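Turn Off the Big Light

I have been arguing about lamps for most of my adult life, and I'm going to do it one more time in public, because my nephew has just moved into his first office and the very first thing he told me was that he wouldn't need a desk lamp. "The ceiling's full of lights," he said. Well, so is the ceiling of a supermarket!

My position is simple enough. Every desk should have a lamp on it, a real one with a shade, the kind your grandmother would have had on a sideboard. I don't mean one of those jointed things that clamp on and droop by lunchtime. I mean a lamp with a bit of weight to it, that throws a warm puddle of light over your papers and your coffee and leaves the rest of the room to get on with its business.

I came to this the hard way. I spent 11 years at a desk at Heditz, doing the books for the seed catalog, under tubes that hummed. You stop hearing the hum after a week and you never stop getting the headache. One November I brought in a brass lamp from my mother's hallway, and my supervisor, Radomir Mujić, asked me if I was planning to move in. I said I was thinking about it. By spring there were lamps on 3 other desks and Radomir had a green one himself (he claimed his wife made him take it).

Now, people who disagree with me have good arguments and I've heard them all. Lamps take up room. They want an outlet, and the outlet is always behind the filing cabinet. The shade collects dust, you knock it with your elbow, and the bulb goes at four o'clock on the darkest afternoon of the year. My sister-in-law, who runs the front desk at a dentist's in Tudgate, says overhead light is fairer, since everybody gets the same amount. I can see that. I just think everybody could have the same amount of something nicer.

And yes, if you're cutting fabric or hunting for a dropped screw, put every light in the building on. I'm not a monster. I'm talking about the ordinary run of a working day, reading and writing and leaning over something with your chin nearly on it.

Where a lamp really earns its keep is in a converted building, and it seems like half the offices I visit these days are in one. I like them, mostly. I like a brick wall with some age in its colors, the odd dark brick in among the red and tan ones. But then you look up and it's white metal and beams and pipes, with fluorescent fixtures marching off to the far end, and you're supposed to sit under all that and feel at home.
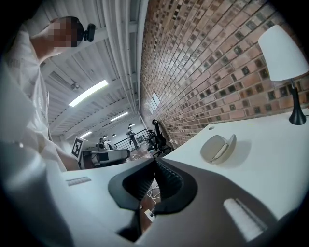

Put a lamp against the brick, though, and the whole corner settles down. A white cone of a shade, a shiny black base, nothing fancy — it gives your eye somewhere to land that's lower than the ceiling. A big white desktop needs it more than most, in my opinion. White desks look wonderful in a catalog, and in real life they can feel like working on top of a refrigerator.

My nephew says brick is plenty cozy by itself. Brick is cozy at noon! Brick at five thirty, under a tube light, is a parking garage.

So I went down to the Vukčević sale in Ukport and bought him one. It was marked 60 dollars and I got it for 20 less, on account of a scorch mark on the shade that you can turn to the wall. He thanked me very politely and put it on the floor beside the coat rack, where it still is. I'm going back next week with an extension cord.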